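Subject: Re: [kirska-toylib] Loan periods and the late fee

Hi all,

Replying to the list instead of off-list, as a few families have asked the same thing. The message I'm answering is at the bottom.

We have 542 items in the Stimix catalogue, and at the end of April there were 17 overdue. Most of those were puzzles and ride-ons. The late fee is 20 cents a day per item and that hasn't changed. What has changed is that Stimix now sends the reminder the day before the due date. If you aren't getting reminders, check that your email in Stimix is the one you use, then look in your junk folder.

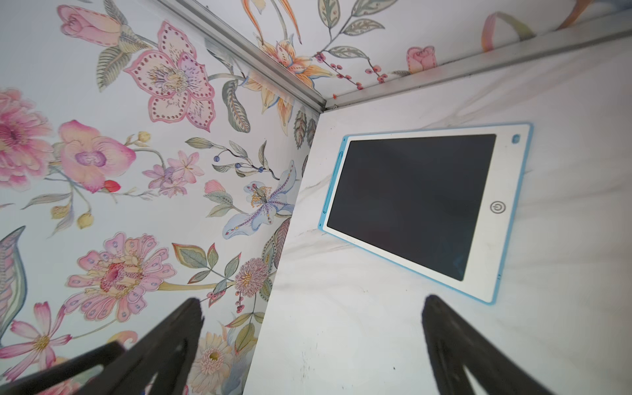
LOAN PERIODS

Ride-ons, costumes and party sets are two weeks with no renewal. Everything else is two weeks with one renewal, provided no one else has reserved it. You can renew in Stimix until closing time on the due date. After that you need to ring or come in.

Please don't swap items directly with another family, even if you both belong to the library. The item stays on the first family's card and so does the fee. We had this with the Diltari marble run and it took most of a morning to sort out which pieces were at which house. 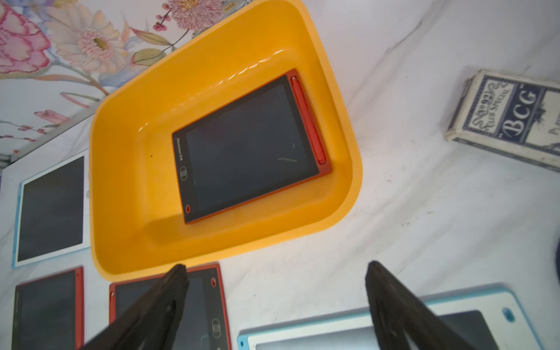 Red writing tablet in the yellow-orange tub

Missing pieces: write them on the slip when you return the item and you won't be charged straight away. We hold the item back until the end of the next loan period. If the piece is found by then, there's no charge. A jigsaw with a missing piece goes to the sale shelf with a note on the lid.

Batteries: we put in a fresh set when an item joins the collection. After that it's up to the borrower. Please check that the battery cover is screwed down before you bring anything home, and tell us if the screw is missing. Items without the screw don't go out.

The Bosman Street drop box is for small items only. Ride-ons have to come to the desk, and so does anything with water or sand parts. Rinse the sand ones first, please, and let them dry.

Holiday hours will go out in a separate message.

Toy library desk, Kirska

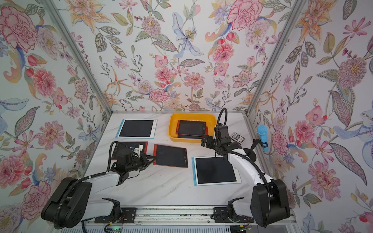

A member wrote on 2021-05-09:

I had two puzzles out and thought I had renewed both, but only one went through, and now there is a fee on my card. Was the other one reserved? Stimix didn't say. Also, can party sets be renewed if the party gets rained out and moved to the next weekend? I'm happy to pay the fee, I would just like to know the rule before I book the bubble machine. And is the drop box emptied every day or only when the library is open?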